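We use cookies to remember your settings. By staying on this site you accept them. OK | Settings

Tabletops at the Kumbridge workroom

The tables at Kumbridge were refinished over the summer and went back into use in September. There are 14 of them, all bought secondhand from Stubbs when its reading room closed. Most had ring marks and old tape residue. Each top was cleaned, sanded lightly by hand and given two coats of Geltum clear finish.

The gallery covers the surfaces only. Legs and frames were left as they were, apart from new glides on the feet.
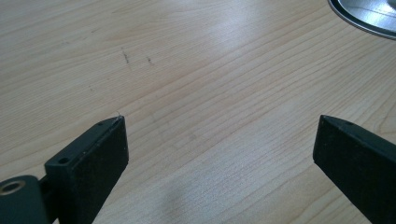 Pale blond top with fine, close grain. The lines waver a little across the middle, and the finish has a slight gloss where the light falls.

The color varies from table to table. Tops that stood near the windows at Stubbs are more yellow, and we did not try to match them. Sanding was kept to a minimum to avoid going through at the edges.

For daily care, use a soft damp cloth and dry the surface afterward. Please put a mat under hot drinks and do not use spray polish, which leaves a film on this finish. Felt pads are in the drawer by the door.

The tables can be reserved in the workroom from 9 a.m. Larger groups should ask at the Flosance desk first.

Page last updated: September
Contact | © Kumbridge Workroom | Back to top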